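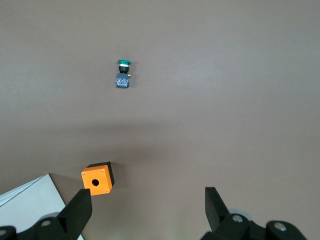
Small parts, big fuss — the button box page

I've been meaning to put the button box bits up for ages, and a wet Monday finally gave me the excuse. For anyone new, I'm making a set of chunky control boxes for the Ernach model railway layout, one push-button to each box, so visitors can work the signals themselves without leaning over the track (which they do!).

The boxes are orange because I wanted them seen from the far side of the hall. One hole in the front, a screw in each corner, nothing clever. The green button is for "line clear", and I do love a proper industrial switch — you get a good solid cap to press and real terminal screws to wire up. I paid 400 forints each for the first few and thought I'd done well, then found them cheaper at Boros the week after. Typical.

Red is for "stop", of course, and it's the one I'd fit first if I were starting over. White tray, brown paper over the table, and small screws have far fewer places to hide.

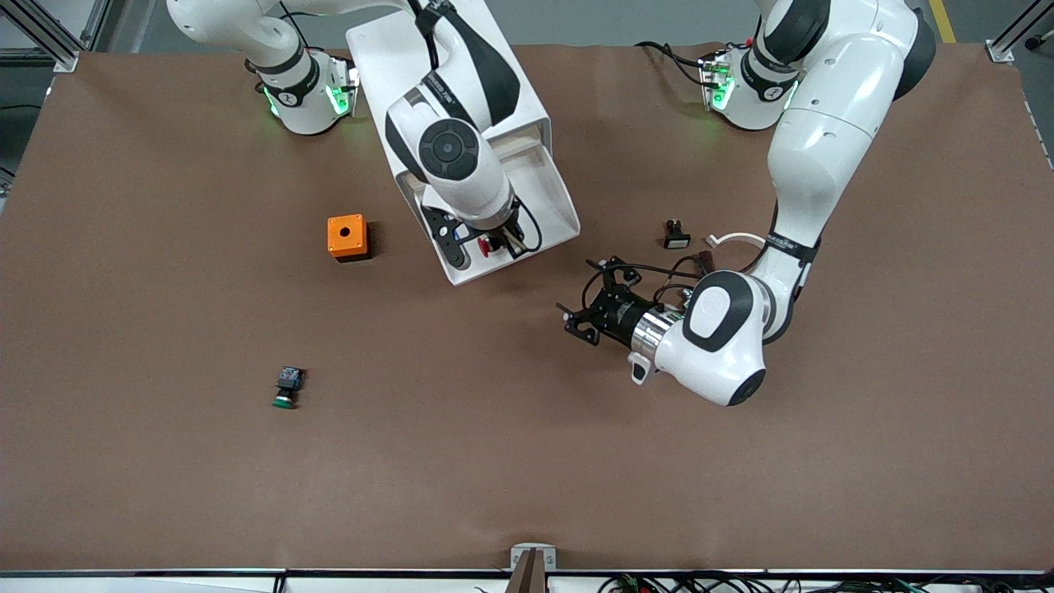
Dezső Deák wrote to say that he'd put the red ones on the left every time, as children always go for the right-hand button first, and that I should leave more slack in the wires than I think I need. He may well have a point about the wires. The left and right business I'll try out in November, when the Predach lot bring their grandchildren.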